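Anyone else given up on the big storage unit?

Skenach Home & Garden Forum > Decluttering and moving

tilly_marrow
Started this thread because I need a moan and possibly some sense talking into me. We moved in January and put "a few bits" into storage at Calelus while we sorted the spare room. It's now costing us 78 quid a month and I couldn't tell you what half of it is. My husband says keep it till the loft's boarded. I say the loft will never be boarded! Has anyone been brave and just emptied theirs in one go?

goosegrass
Yes, and I'd do it again tomorrow. We had ours for 3 years, paid every month without thinking, and when we finally rolled the door up it was mostly curtains for windows we no longer own. Kept two boxes and my nan's sewing table. The rest went to the hospice shop or the tip.

Latifa Hajji
I'll be the one to disagree then. I emptied mine in a temper over one weekend and I still miss things – the good roasting tin, all the camping stuff, a coat I loved. Go slowly. I do small things on the table now, one tray at a time, and I stop when I'm bored.
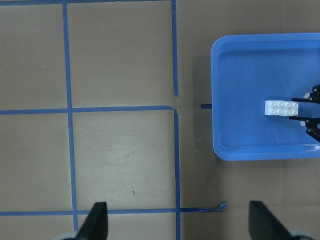 My sister thinks I'm mad for taking so long over it but she's the one who rang me up asking for her school reports, and guess who still had them. Paper is the worst by the way. Leave paper till last or you'll sit on the floor reading old birthday cards until it's dark.

goosegrass
See, I'd have binned the reports. Did she even read them?

Latifa Hajji
She did, and she cried at the one from Year 4, so there.

Sherif Ait Brahim
Somewhere in the middle for me. Work out what the stuff would cost to buy again. We had a unit full of flat-pack and old kitchen things and I put the whole lot at 400 pounds if I was being generous. We'd paid more than that to keep it in the dry! The only thing I'd pay to store is something you can't replace, and even then, ask a relative with a garage first.

tilly_marrow
Right, that's made me feel a bit sick, Sherif. I did the sum on the back of an envelope and I'm not telling my husband the answer till after his tea.

pegbag
Check your notice period before you do anything. Mine was 2 weeks and I missed it by a day, so I got charged for another whole month. I was livid. Also don't buy new boxes – the Helmy shop on the ring road leaves theirs out the back in the morning and they're happy for you to take them if you ask.

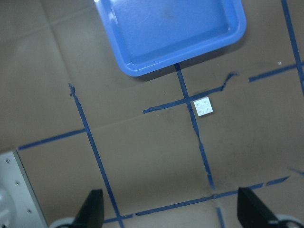

And write on the side of the box, please, the top's no use once they're stacked up. I put the room and whether I'd cry if it got lost. My daughter's boxes all said "misc" and she's still looking for her kettle.

goosegrass
"Misc" should be banned.

tilly_marrow
Guilty. I've got at least one that says "misc 2".

Anyway, I've rung Calelus and they want a month's notice in writing, so that's going off tonight. Latifa, I'm going to borrow your way for the photos and the kids' stuff, and goosegrass can have the say on everything else. Does anyone know if the tip takes mattresses or do I have to book?

pegbag
You have to book ours. Take proof of address too, they turned my neighbour away.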